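Second gripper or better software? We've picked the software

Posted Thursday, September 14, 2023

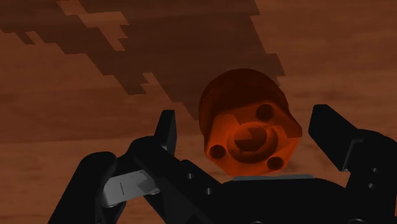

Kausar Ansari reckons we should stop messing about in simulation and put the lot into hardware, and told me so twice before I'd got my coat off. Fair enough, it's a popular view in our workshop! But the budget meeting went the other way, so I thought I'd better write it up while I still remember who agreed to what.

We had £1321 left in the equipment pot for this year. The plan now is to spend £621 of it on seats for Brerkora, the simulation package we've been trying out, and carry the rest over towards a second two-finger gripper from Dretano. Babar Chaudhry has asked them to hold the quoted price until December, and they've said yes in writing (I've seen the email – I'm not just being hopeful).

The thing that swung it for me was the orange part with the three small holes round the middle recess. It's a fiddly shape to plan a grip for, and I'd much sooner find out on screen how wide the fingers need to open than buy a set and discover they're too short. Ghazala Tanoli feels the same, though she wants us to price spare fingertips as well, and I can't argue with that.

We're still waiting on a figure for the mounting plate, and somebody needs to check whether our insurance covers a second arm on the same bench. Yasir is chasing both. If you use the kit and want a say in what we order next, add your name to the sheet by the workshop door, or just grab me at lunch.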